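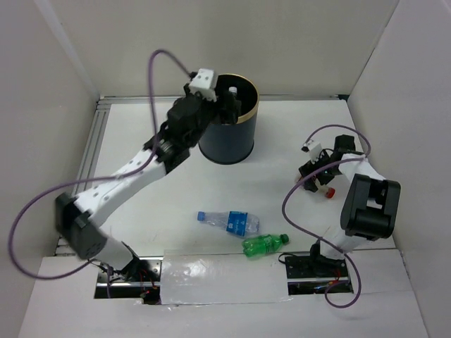

Home Shop Bins & Baskets Help Contact

Desk bins: your questions

2 min read

Is a round bin better than a square one?
It has no corners for pencil shavings to retire to. A square one sits flush to the wall, if you're the sort of person who lies awake over gaps.

What's the difference between the Tralar and the Cendon?
The Cendon is taller and has a lid. The Tralar is open, so you can miss it from across the room.

Will a dark bin show the dust?
Yes. Navy and black show everything. A damp cloth takes 30 seconds, and you'll put it off until December like the rest of us.

Does the gold rim come off?
On the Bosville range it's painted, so it will if you scour it. Please don't scour it.

Can I put bottles in?
Empty ones, certainly. Tops back on first, or the last inch of squash will find the bottom of the bin. Then check whether your council wants them in the recycling, which it almost certainly does.

Do I need a liner?
For paper, no. For apple cores, you'll only make the mistake once.

Where has the Stoica gone?
Discontinued. We have 116 lids left for it and no bins, should anyone want a very shallow tray.

How long do I have to return one?
Two weeks, unused. We do look inside.

Updated 30th August

Back to top Delivery Returns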